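Getting your kitchen ready for a Vukholm arm: tips from a trial month

Posted Jan 25, 2019 by Renata Grabowska
Filed under: Kitchen, Gadgets

The Vukholm kitchen service is a rented arm on a wheeled base that opens cupboards, fetches things and puts them back. Before the arm is delivered, the company builds a computer model of a kitchen and has the arm practise in it. Then the real one turns up. We had ours on the trial plan, $93 a month with a 56-day minimum, and these are the things I would do ahead of time.

Handles

Tighten every handle. A person will put up with a handle that turns on its screw, but the gripper closes where it expects the metal to be. Use a hand screwdriver and stop when it's snug. If the screw keeps spinning, take it out, push a toothpick and a drop of wood glue in the hole, leave it overnight and try again.

Bar handles work best. Our old round knobs in the laundry were hopeless and Bernice Eshun, who did our installation, told us to leave those doors off the list. Cup pulls are hit and miss. Don't hang tea towels on any handle you want the arm to use.

Wipe handles with dish soap and warm water once a week. Grease on the back of the bar is what you miss, and it ends up on the gripper pads.

Gripper pads

Clean them with a damp microfibre cloth. No methylated spirits, no spray polish. A spare set came in the box and more are $7 a pair from the Vukholm parts page. Pads are held on by one screw each, and the hex key is clipped inside the battery door, which the manual doesn't mention.

Floors

Pick up mats. The base can climb a low threshold strip but it pushes a loose mat along until it bunches under the dishwasher door. Sweep before a long session. Grit gets in the wheels and you will hear it.

If your boards are cupped or have proud nails, fix those first. Punch the nails just under the surface and fill with a wax stick in a matching colour.

Drawers

Empty out the heavy ones. Our pot drawer was too much for it until I moved the cast iron down to a cupboard. Rub a candle stub along wooden runners. Metal runners want a dry silicone spray, and wipe off the extra.

Cutlery trays should be fixed with a bit of non-slip liner so they don't slide forward when the drawer is pulled.

The practice kitchen

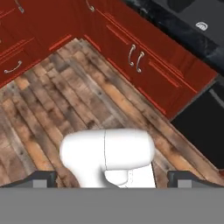 Vukholm lets you choose from a set of stock practice kitchens if you don't want to pay $176 to have your own modelled. Choose by layout and handle type before you think about colour. The red one with the corner in it has curved silver bar handles, lying flat on a drawer front on one side and standing upright in a pair where two doors meet on the other, so the arm gets both directions to work on. We picked it for that. Our own cabinets are cream and our floor is lino instead of worn planks, and I can't say either made a difference to how it opened doors.

Check the corner in particular. Measure from the inside corner to the nearest handle on each run and send both numbers in with your order. With handles close to the corner, the gripper has less room to come in beside the neighbouring cabinet. We had to give up on one door there and now it holds the things we use at Christmas.

Paying for it

The minimum term starts on delivery day, not on the day the arm is first working. Ours sat for a week waiting on a charger. Ask for the dates to be moved and get it by email. Stanisława Gajewski at the service desk changed ours without any fuss.

Cancelling has to be done in writing. Keep the carton, because a replacement is charged to you.

Would I keep it?

For one person with sore shoulders, probably. It is slow, and it is good at bottom drawers. I have it booked until April and will see then. If you rent your home, ask the landlord before changing any handles, and keep the old ones in a labelled bag with their screws.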